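3. Residual marking on shared writing boards

3.1 Background to the survey

Erasable boards are bought in large numbers by schools, clinics and small workshops, and are usually treated as a consumable with no fixed service life. Purchasing guidance tends to deal with the size of the board and the means of fixing it to a wall. Much less has been written on the small, unfixed board that is carried from place to place, laid flat or propped up, and written on by several people in the course of a day. Such boards are handled more often than wall boards, are wiped with whatever is to hand, and are stored without any particular care.

The survey reported in this section was carried out in the district of Povorora and the neighbouring town of Groketley. It covered 317 portable boards held at 2 kinds of site, namely teaching rooms and workrooms. Each board was inspected on the day of the visit and again in April, when the sites agreed to a second round. Over 400 boards had been listed in the inventories supplied to us; those that could not be found, or that had been fixed permanently to a wall, were left out of the analysis.

A total of 2,363 separate marks were recorded. A mark was taken to be any stroke or connected group of strokes that could be told apart from the writing surface under ordinary room lighting at arm's length. Writing in current use was recorded separately where the person responsible for the room could identify it. Where this was not possible the mark was entered as being of unknown status, and such entries are not used in the comparison of cleaning methods in section 3.4.

3.2 Grading of legibility

Each mark was given one of four grades. Grade A was used for writing that could be read without effort. Grade B was used for writing that could be read but whose strokes varied clearly in darkness along their length. Grade C was used where single characters could be made out but the whole could not be read with confidence. Grade D was used for traces that showed only that something had been written. Two assessors graded each board independently, and differences were settled by a second joint inspection.

Uneven darkness within a single line of writing gave the assessors the most difficulty. A line may begin strongly and fade towards its end, or the reverse, and an average grade conceals this. We therefore recorded the lightest and the darkest part of each line as well as the overall grade. The direction of fading was noted relative to the long side of the board, as many boards were lying at an angle when inspected and the edges of the table gave no useful reference. 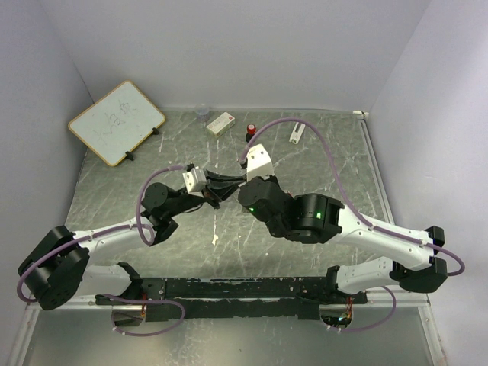
Figure 4. Portable whiteboard at an angle on a grey, marble-patterned tabletop (far left corner), with faint, partly faded handwriting across the middle.

The cause of uneven fading cannot be settled by looking at a board on one occasion. Worn pen tips, changes in hand pressure, partial wiping and contact with sleeves may all leave similar traces. For this reason the grades describe the condition of the mark at inspection and carry no assumption as to how that condition arose. The same caution applies to surface tint. Several boards in the sample were not a neutral white, and a tinted surface was recorded as such without being treated as evidence of staining.

3.3 Frames, clips and other fittings

Fittings were recorded as they may affect how thoroughly a board is wiped. A raised frame prevents a flat cloth from reaching the outermost strip of the surface, and marks close to the frame were in general graded darker than marks in the middle of the same board. The effect was stronger for frames with square inner corners than for those with rounded ones, though the latter were fewer in the sample and the difference should be read with care.

Clips form a separate case. Where a board carries clips along one edge, users tend to write away from that edge, and the strip beside the clips is often clean for the simple reason that it has not been used. In the teaching rooms, clips were commonly used to hold a printed sheet over part of the surface. On boards used in this way the covered area had fewer marks, but those present were older by the account of the staff and harder to remove.

The position of the clips was coded by edge and by distance from the nearest corner. The coding form, known in the project as the Rees sheet, allows up to four clips per board. No board in the sample required more.

3.4 Cleaning method

Sites were asked which method they normally used. Answers were grouped as dry cloth, damp cloth, felt eraser and proprietary fluid. The fluid in most cases was supplied under the Usell name, although several rooms kept unlabelled bottles whose contents could not be established. Boards cleaned by unlabelled fluid were grouped with the proprietary fluid for the main analysis and removed in a repeat analysis. The ordering of the methods was the same in both.

Dry cloth and felt eraser gave similar results, with a high share of marks in grades B and C. Damp cloth gave fewer marks overall, but those that remained were more often spread into a wide grey patch, which lowers the contrast of any later writing. Fluid gave the smallest number of marks in every grade. It was also the method that staff reported using least regularly, and the grouping by normal method therefore overstates how often it was applied.

Differences between teaching rooms and workrooms were small once cleaning method had been taken into account. Workroom boards were more likely to be found lying flat among other objects. Boards stored upright had fewer scratches, but no clear difference in residual marking was found between boards stored flat and those stored upright.

3.5 Limits of the data

The sample was drawn from one district and one town, and from sites willing to be visited twice. Sites that take little interest in their boards may be under-represented. Room lighting was not controlled, and a mark of grade D under poor light might have been placed in grade C under better conditions. A check with a hand lamp on part of the sample moved a small share of marks up by one grade and none by more than one.

The age of the boards was known for very few items. Purchase records were complete only from January 2021 onwards, and older boards had often been passed between rooms without any note being made. Age is therefore left out of the models in section 4, where cleaning method, frame type and kind of site are used as the explanatory variables.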